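The disclosure form for Plavovbridge council candidates has a line for personal guarantees. I have now read all the forms filed for the November race, and only 2 candidates put anything on it.

A guarantee is a promise to pay someone else's loan if they don't. It doesn't count as debt until the lender calls it, so it stays out of the liabilities section. Evander Paterson lists no liabilities above the $5,000 threshold. On the guarantee line he lists Norus, a holding company, with no amount and no lender. The county lien index shows a $400,000 note to Norus, secured by the Tavares warehouse lot, maturing in the second year of the next term.

Geeta Saxena filled in the same line with the lender's name, the balance and the due date. It took her five words and a number.

The form doesn't require an amount. I asked the clerk's office on Thursday and was told the instructions were last revised before the line was added.

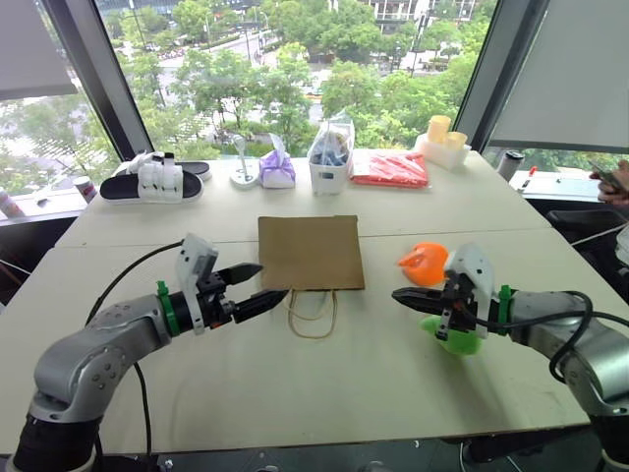
Council votes on zoning for the Tavares lot next year. Under the current rules, a member must step aside if he owns the property, but a guarantor can vote. Adjoa Quartey proposed closing that gap last spring and the item was tabled without discussion.

I have asked Paterson's campaign for the lender's name. I'll post the reply if one comes.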